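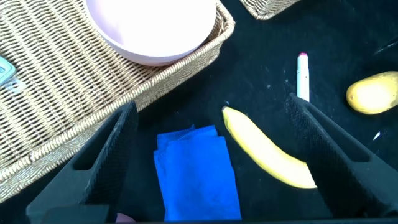
# Why Do Volcanoes Erupt?

Deep under your feet, far below the soil and the tree roots and even the deepest mine, there is rock so hot that part of it has melted. This melted rock is called **magma**. Magma is lighter than the solid rock around it, so it slowly pushes its way up. Sometimes it makes it all the way to the top -- and then you have a volcano!

## What is going on down there?

On its way up, magma often collects in a big underground space called a **magma chamber**. It can sit there for hundreds of years. All that time there is gas mixed into it, mostly steam, the same way there is gas mixed into a bottle of soda.

Have you ever shaken a bottle of soda and then opened it? Whoosh! When the cap comes off, the squeezing stops, the gas turns into bubbles, and the bubbles shove the soda out. Magma does the same thing. The closer it gets to the surface, the less it is squeezed and the more bubbles it makes.

Once magma comes out of the ground it gets a new name: **lava**. The hottest lava can be more than 2000 degrees Fahrenheit, which is far hotter than your kitchen oven can ever get.

## Runny or sticky?

Some magma is runny. Gas can slip out of it easily, so the lava pours down the slopes in glowing rivers. Do this again and again for a very long time and you get a wide, gently sloping mountain called a **shield volcano**.

Other magma is thick and sticky. The bubbles get trapped and the pressure builds and builds until -- BOOM! Ash and broken rock shoot high into the sky. Tall, steep volcanoes called **stratovolcanoes** often erupt like this.

## Awake or asleep?

* **Active** volcanoes are erupting now, or have erupted in fairly recent times and could do it again.
* **Dormant** volcanoes are quiet, but they might wake up one day.
* **Extinct** volcanoes are not expected to erupt ever again.

## Can we tell when one is about to blow?

Often, yes! Rising magma cracks the rocks around it and sets off lots of small earthquakes. It can even make the ground swell up a little, and more gas may leak out. Scientists watch for all of these signs so that people who live close by can get to safety.

## Words to remember

**Crater:** the bowl-shaped hole at the top of a volcano

**Vent:** an opening where lava, ash, or gas comes out

**Ash:** tiny bits of rock and volcanic glass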